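About Gokberg

Gokberg began on a landing. In the very first year we had one bookcase, one kettle and a borrowed key to the upstairs rooms in Plornport, and our founder, Mavis Greenberg, taught beginners' Turkish to whoever was willing to climb the stairs. Quite a few people were, as it happened, and by the following April she had added French and Polish and had to ask the landlord for a second room.

We are still an evening language school for grown-ups, and we are still in Plornport, though we've moved twice and now have proper heating. Last year 700 people came to us for a course, from absolute beginners who had never said good morning in anything but English to a lovely group who have been reading Polish short stories together for so long that they've worn out two dictionaries. Our building stands at 93 Erkik Lane, just up from the harbour, and the door is open from four in the afternoon until the last class goes home.
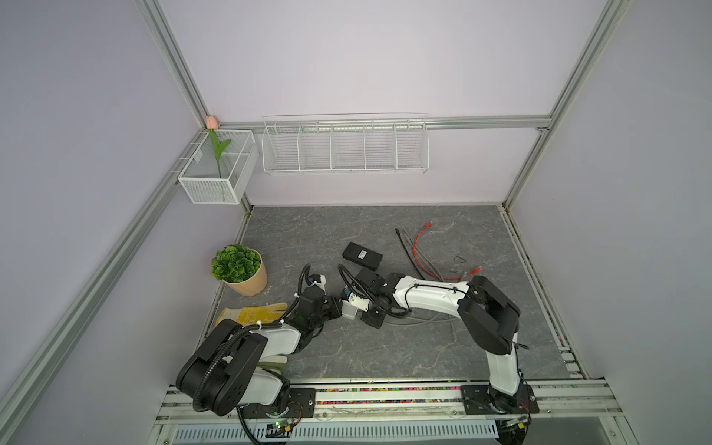 We teach in small groups, and we like people to start talking on the first evening. It can feel a bit silly, asking a stranger for a loaf of bread in a language you met twenty minutes ago, but everyone else is doing it too and the laughing helps. Grammar comes along as you need it. There are no tests unless you want one — some people do, for work or for a visa, and we're very happy to get you ready for those as well.

Rochelle Kowalczyk looks after our Polish courses and has done for longer than she likes to admit. She grew up speaking it with her grandmother and learned to write it properly much later, so she has a lot of patience with anyone who can chat away but can't spell a word. Mostafa Amrani teaches French and Arabic, and runs the Arabic handwriting evenings (do bring your own pen if you're fussy about pens, as he certainly is). Everett Boateng keeps the timetable, answers the telephone and will find you a place in the right group, or move you cheerfully if it turns out to be the wrong one.

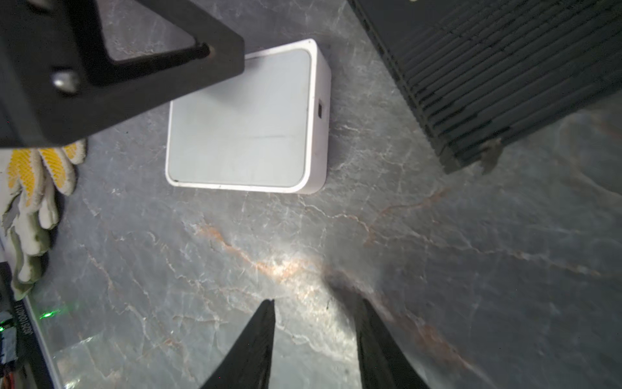 A white box on the grey marble-patterned surface

Then there is the library, which we're rather proud of. It has grown to nearly 3000 books, most of them given to us by former students, and you can borrow from it for as long as you're enrolled. Lyle Abernathy came to us as a Turkish beginner and stayed on to sort the shelves. He'll point you towards something at your level, and he is usually right, although he does push the detective novels.

Our fees are kept as low as we can manage, and the Nguyen-Tran Fund, set up by one of our earliest students, pays for several free places each term. You don't have to explain yourself at length to ask for one. Just have a quiet word with Everett.

If you'd like to see what we're like before you sign up, come and sit in on a class. Tea is at half past six, and there's normally cake on the first evening of term.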